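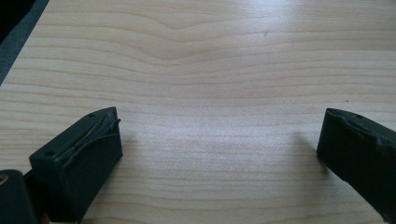
Clullow moves packing staff to hand-held grippers ahead of automated line

Monday, August 3, 2020

Furniture parts supplier Clullow has begun training packing staff to record their own work with hand-held grippers, as the first stage of automating its fittings line. The recordings are used by Drornex, the contractor supplying the control software, to teach two robot arms due on the line in November.

Each operator works one session per shift at a bench, picking up hinges, brackets and bagged screws with the gripper and placing them in trays. The gripper has two fingers and a camera, and is closed by a trigger. Recording has reached 3,154 picks. A further 2,000 are planned before the arms are installed.

Muireann Fahy, operations manager, said no posts would be lost on the line but that the jobs would change. Two of the six packing positions on each shift will become cell operator positions, covering tray changes, jam clearance and checking of rejected parts. The remaining four will handle mixed orders, which the arms will not be given at first.

"The arms get the single-item orders. Those are the ones that people find hardest on the wrists," she said.

Staff representative Gearóid Kavanagh said the main concerns were pay grading and pace. Under the agreement reached with the company, gripper sessions are limited to 40 minutes and do not count towards the packing rate. Cell operators will move up one grade after training. The question of who sets the speed of the arms has not been settled.

Finger padding is a maintenance item. Metal brackets wear the rubbery surface, and a worn pad changes how a part sits in the grip. Spyros Balaskas of Drornex said pads were inspected at the start of each week and the same type would be fitted to the arms, so that recorded and automated picks remain comparable.

The arms will run on the day shift only until a review of the reject rate.

We use cookies to improve your experience on this site. By continuing to browse you accept our cookie policy. Accept | Manage settings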